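## From the Penddale Kitchen: the sourdough loan shelf is back

October 29, 2026

Well, the mornings have gone properly cold and the oven is once again the nicest place in the building to stand beside, so it seems a good moment to catch up on baking news. Those of you who came to the September evening on rye will remember that we ran well past closing (my fault, I will talk about rye until somebody takes my coat down off the hook and hands it to me), and that we never did get to the question of starters and how to keep one going through a busy winter. So that's where I'd like to begin.

The loan shelf has 14 jars on it at the moment. Most are the ordinary white starter, fed on Gronow flour, and there are a couple of whole wheat ones for people who like a stronger flavour. You take a jar home, feed it, bake with it, and bring back a jar of the same size whenever you're ready. If yours dies in the back of the fridge, come and get another one! It happens to all of us, and I've lost more than I would care to admit to a roomful of bakers.

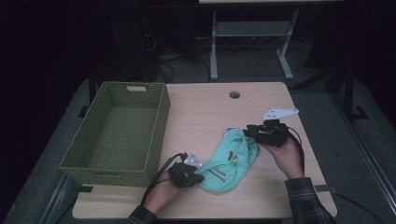 Hường Doãn wrote in to say that she had given up on feeding hers every day and now does it once a week, straight from the fridge, with a good stir and a spoonful of rye mixed into the flour. She gets a slower rise, she says, but a loaf her kids will finally eat crust and all, and she'd like the rest of us to stop fussing so much. I've been trying her way since Thanksgiving and I must say I'm coming around to it, although I do still give mine an extra feed the night before a bake, out of habit as much as anything.

Now, the Tirville loaf. A good many of you have asked for the quantities again, as the handout went through the photocopier crooked and lost its right-hand edge. For one large loaf it's 583 grams of bread flour and 159 grams of lively starter, with water to make a soft dough and 2 teaspoons of salt. Hold a little of the water back until the salt goes in, as some flours drink a great deal more than others. Leave it to rise somewhere out of a draught, fold it a few times in the first couple of hours, then shape it and let it sit in the fridge overnight. It will keep up to four days wrapped in a clean tea towel, and it makes lovely toast for a while after that.

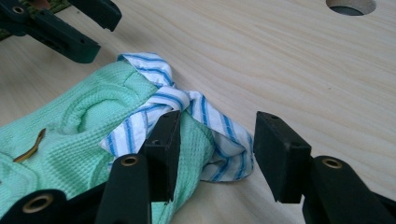
Can I use all-purpose flour in the Tirville loaf if that's what I have in the cupboard?

You can, and it makes a softer, slightly flatter loaf with a milder taste. Start with less water than you would for bread flour and add more by the spoonful until the dough comes together.

The next baking evening will be on seeded loaves and on what to do with the heels and ends, which in my house means soup. Dulusberg Mill is sending over a bag of cracked grain for us to try, and I'll soak it the day before. Bring an apron and a container for your dough, and let the front desk know if you'd like a jar from the shelf set aside with your name on it.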